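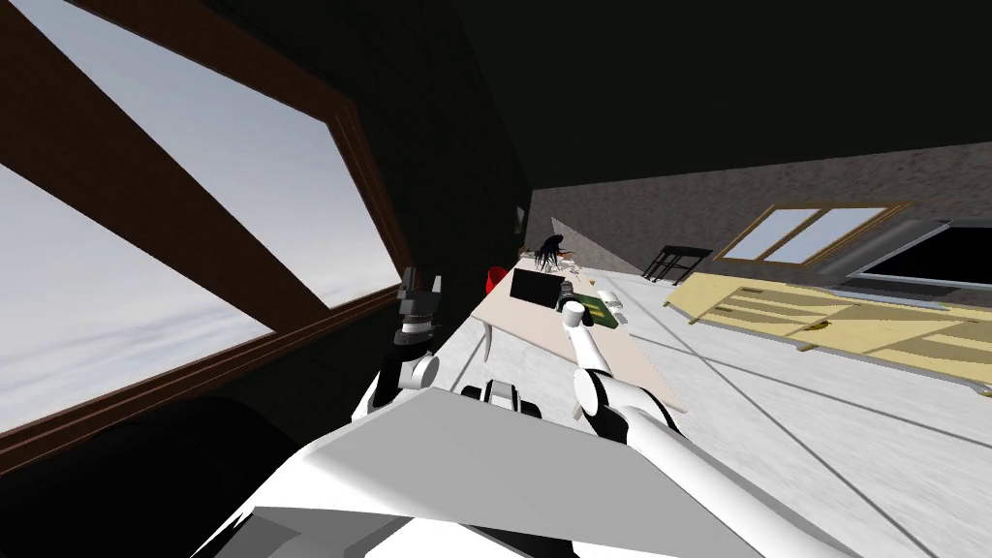 Most complaints about a dark room are complaints about contrast. The usual response is to ask for more glass, and more glass often makes the complaint worse. The eye sets its exposure from the brightest large area in view, and everything else is judged against that. A big window with pale sky in it, set beside a nearly black wall that runs up into an equally dark ceiling, is a hard case. Plenty of light comes in and very little of it gets sent on to anything else.

I do daylight surveys for small offices and housing renovations. This thread is about reflectance, the cheapest variable in the job and the last one people ask me about.

Definitions first. Illuminance is light arriving at a surface, in lux. Luminance is light leaving a surface toward your eye, in candela per square meter. A meter on a desk reads the first. What you see is the second. Two rooms can have the same desk reading and look completely different.

Daylight factor is indoor illuminance divided by outdoor illuminance under an overcast sky, as a percentage. An average of 2 percent is a common lower target for a room people want to use without the lights on in the daytime. It tells you how much light gets in. It doesn't tell you how the walls will look.

Daylight reaches a point indoors in three ways: directly from the sky, reflected off things outside, and reflected off surfaces inside. Near the window the direct part dominates and paint hardly matters. At the back, where you can't see any sky, the reading depends heavily on your floor, walls and ceiling.

Take a recent survey, a rear office on the second floor at Strand, late morning in January, full overcast. At the back desk I measured 116 lux with the lights off. The occupants called the room a cave and had asked for a second window.

Wall reflectance in that room came out at 35 percent. That is a medium gray-green that looks much lighter on a paint card than on four walls. The ceiling was white. The carpet was charcoal, and carpet counts, since sky light entering at a downward angle hits the floor before it hits anything else.

How to measure reflectance without a lab: hold a white card of known reflectance flat against the wall, read luminance off the card, remove the card, read the same spot of wall from the same position. Divide wall by card and multiply by the card's value. Works on matte surfaces. On gloss you are partly measuring the window.

I log readings in Rorari. Any spreadsheet would do. Write down the sky condition with every reading. A daylight number with no sky condition attached can't be compared with anything, including your own numbers from an hour earlier.

Cloud cover changes faster than people expect. For a proper daylight factor you need the indoor and outdoor readings taken together, so two meters, or one meter and a very quick assistant. I discard pairs taken more than a minute apart.
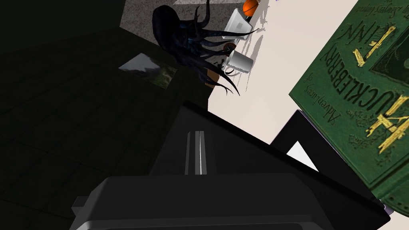 Same room, with a large book.

Frames next. A window frame is seen against the sky from inside, so it is nearly always the darkest thing next to the brightest thing. Dark frames sharpen that edge. Deep frames and wide crossbars also take away glass area, and people forget to subtract them. Measure the glazing, never the opening.

Splayed reveals help. If the side of the opening is angled and painted light, it picks up an intermediate brightness and the eye gets a step between sky and wall. Old thick-walled houses often have this. Flush modern openings mostly don't, and the wall beside the glass suffers for it.

The wall containing the window is the one to lighten first if you can only do one. It receives no direct sky light through its own window, so it sits in shade right beside the glare. Owners tend to choose it as the accent wall. I have stopped arguing about this in person and put it in the report.

The Strand office got Skorora matte off-white on the window wall and the two side walls. Back wall left as it was. Carpet left as it was, for budget reasons. The second window was priced and dropped.

I took over 14 readings on the return visit, same grid, overcast again. The gain was small near the glass and clear at the back desks, as the arithmetic says it should be. The request for a second window hasn't come back so far.

Blinds: the Prarer roller they had was a dark weave. Dark weaves keep the view better and cut glare better. Light weaves scatter more daylight into the room but can turn into a glowing panel in direct sun. Decide which problem you have before ordering. South-facing rooms frequently have both, at different times of day.

Limits of all this. Paint can't help a room with no sky view and a wall directly outside. It also does nothing for a room where the screen faces the window. Turn the desk ninety degrees before you buy anything.

None of this is an argument against dark rooms. Dark walls are fine where you want the attention on the window, or where the room is used mostly at night. Specify the lamps at the same time, and allow more of them than you would for pale walls.

Next thread will be on ceilings, including why a matte white ceiling does more for the back of a deep room than most people credit. I still have to redraw the section diagrams.

– Gudrun Hägglund

Comments

tallowfield: Does the card method work with a phone app instead of a meter? I only need a ratio.

Gudrun Hägglund: In principle yes, if you can lock the exposure. If the app adjusts between the two readings the ratio is useless.

m_perrault: We have the dark accent wall around the window. Going to repaint the frame first and see.

kilnroom: Would like the ceiling thread to cover exposed beams please.

os_draft: What about satin finish? Our hallway scuffs badly and matte lasts a year.

Gudrun Hägglund: Satin is fine in a hallway. Keep it off the wall facing the glass.

Contact | Copyright Gudrun Hägglund, all rights reserved | Back to top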